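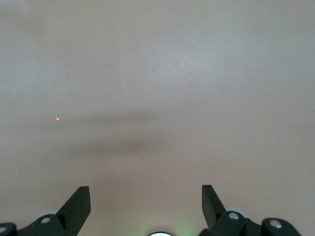
Re: [walls-and-floors] Beige with a bit of pink in it – anyone living with one?

Search the list archives
Search terms
All messages
Go

On a May evening, a list member wrote:

> We're down to two beiges for the back room. One is plain sand and
> the other has a faint pink cast that I can see at breakfast and
> can't find at all by dinner. My other half says pink beige looks
> like a bandage. Does it settle down once there's a whole wall of
> it? And does matte really hide bumps, or is that just what the
> paint counter says? We have one big bare wall and the plaster
> is not my best work.

Oh, do the pink one! I've been waiting months for somebody to ask this.

We painted the long room at Zadgate in a muted beige with just that blush to it, dead matte, and I love it more every week. Ours is Wenevix, the flat wall paint, mixed by the counter at Frerichs to match a scrap of old lining paper I'd been carrying in my wallet. I went in for a plain beige and came out with this, and I haven't been sorry once.

To your first question, yes, it settles. On the test card ours looked quite pink, and I nearly lost my nerve. With a whole wall of it the pink backs off and you get a warm, quiet color that changes with the light. Where the light lands strongest it goes pale and creamy, and a shadow across it comes out soft and a little smoky. Our old white in there made every shadow look gray and dirty. Paint your sample right on the wall if you can, as big as you can stand, and look at it with the lamps on as well as in daylight.

On bumps: matte helps a lot, but it can't do everything. Light straight on is kind to it. Light from the side will find every ridge you left. Before you prime, turn off the ceiling light, hold a work lamp close against the wall and slide it along. Circle whatever shows up in pencil (light pencil, and rub it off after, or it will haunt you through two coats). Fill, sand, dust, then go over it again with the lamp. I did ours three times and my shoulders still remember it.

What worked for us, in case it's useful:

- Galton filler, the fine one, put on thin. Two skims beat one fat one that shrinks.
- A medium nap roller. The short one dragged and left lines.
- Keep a wet edge and don't stop for the phone. On a big bare wall there's no door or shelf to hide a join behind.
- Roll the last pass all in one direction, top to bottom, with hardly any pressure.
- Leave it alone overnight before you judge it. Ours was patchy at 10 p.m. and perfectly even by morning.

Our wall comes to 296 square feet and it took 2 coats over primer. The paint was $183 with the primer included, and I spent another $29 on filler, sandpaper and a roller sleeve.

The one drawback is that a flat finish marks if you scrub it. I blot with a damp cloth and let it dry, and if that doesn't do it I dab on a bit of leftover paint with a scrap of roller sleeve. A brush dab shows up shiny, at least on ours. So save a jar! Write the mix number on the lid as well as the side – I lost one label to a drip and had to go back to Frerichs with a chip of wall in an envelope.

As for the bandage remark, ask them to look again with a dark wood chair in front of it. Pink beige next to bright white trim can look a bit medical, I'll give them that. We took our trim to a soft off-white and the whole room relaxed.

I'm doing the hallway next in the same color and can't decide whether to carry it up over the ceiling too. If anybody on the list has done walls and ceiling in one matte beige, please tell me how it feels to walk through. It's a narrow hall with one window at the far end.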